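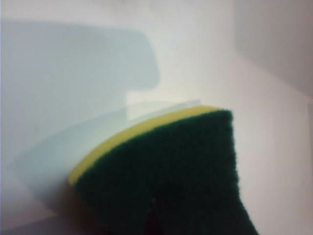
The green side of a kitchen sponge, up close.

We have now used the Saarinen stroller every day since December, so I think I can write about it with more fairness than I could in the first week, when I was only annoyed with it.

First some background for those who did not read the earlier posts. We live in Pikgate, on the third floor, in a building where the elevator is small and was probably made for one thin person with a briefcase. Our daughter was six months old when we moved here. The big pram that we got from my sister-in-law was beautiful, and it didn't fit into the elevator at all, so for some weeks it stayed downstairs behind the mailboxes and I carried the baby up in one arm and the groceries in the other. A neighbor left a polite note on the pram. Then she left a second note, a little less polite.

So we needed something narrow. I measured the elevator door three times and wrote the width on my hand, and we took the bus to Skerkstead, where there is a shop called Zosham that sells only things for babies and small children. The bus takes 40 minutes. I mention it because I have made this trip four times already because of the stroller, and I now know every stop.

In the shop they had two strollers that were narrow enough. One was very light, with small wheels, and it folded with one hand. The other was the Saarinen, which is heavier and needs two hands, or one hand and a knee. The saleswoman let me push both of them over the doorstep and out to the sidewalk, which I found very kind, and there I understood the difference. The sidewalk in that street is old stone. With the light one I felt every stone in my wrists. The Saarinen went over them more quietly, and my daughter, who was sitting in it for the test, did not even look up from her own foot.

It cost 192 dollars, reduced, because it was the color of last year. The color is a kind of mustard. I didn't like it and now I like it.

What was difficult in the beginning:

The fold. The manual shows it in four drawings, and in drawing three the handle is suddenly on the other side. I folded it wrong for a week. You must first turn the seat so that it faces forward, then press both gray buttons, then push down. If the seat faces you, the buttons go in but nothing happens, and you will think it is broken. I thought it was broken, and this was trip number two to Skerkstead. In the shop they folded it in a few seconds and were too polite to smile.

The brake. It is a pedal, red for stop and green for go, and you push it down for the one and lift it up with your toe for the other. In winter boots this is fine. In sandals I don't know yet. I have read a complaint from another mother that it scratches the nail polish, and I will see in summer.

The basket. It is large, but the opening is at the back and when the seat lies flat you can't reach it. I put the milk and the bread in before she falls asleep, and if I buy something after, it hangs in a bag on my arm. I know that one should not hang bags on the handle. The stroller can tip backward when you take the child out, and with ours I tried it once with an empty seat and a bag of potatoes, and it went over at once. Please don't do it, even for a minute.

What I like now, and more than I expected, is the harness. The straps move up and down with a slider behind the seat, so you don't need to take them out and thread them again each time the child has grown or wears a thick suit. My husband and I have different ideas about how tight it should be – he is the strict one – and with the slider at least we don't argue in the cold.

I also like the cover for the sun. It comes down very far, and there is a small window on the top with a flap that closes with a magnet. The light stroller had Velcro there. If you have a child who wakes up from Velcro, you know why I write a full paragraph about a magnet.

About the wheels I must be fair. The front right one began to squeak in the second month, and it was a high sound that people turned around for. I wrote to Zosham, they said that I could bring it, and this was trip three. They cleaned out a long hair that was wound around the axle. It was my own hair. They also told me that the tires are meant for 3,000 kilometers, and I do not believe I will walk so far with one child, but it is good to know in case there is a second one.

Trip four was for the rain cover. It isn't included, and I was a little disappointed about it, but the one they sell fits exactly and has holes at the side for air. It smells strongly of plastic when it is new. I hung it on the balcony for two nights and after that it was all right.

The neighbor has not written any more notes. The stroller stands folded inside our apartment, between the coat rack and the door to the kitchen, and takes the place where we had the shoes before. The shoes are now under the bed, which my husband calls a temporary solution.

If somebody reading this has the same model and knows how to take off the seat fabric for washing, please write me in the comments. I have found the two snaps at the bottom and the zipper at the back, but something still holds it on the left side, and I am afraid to pull harder. There was a banana.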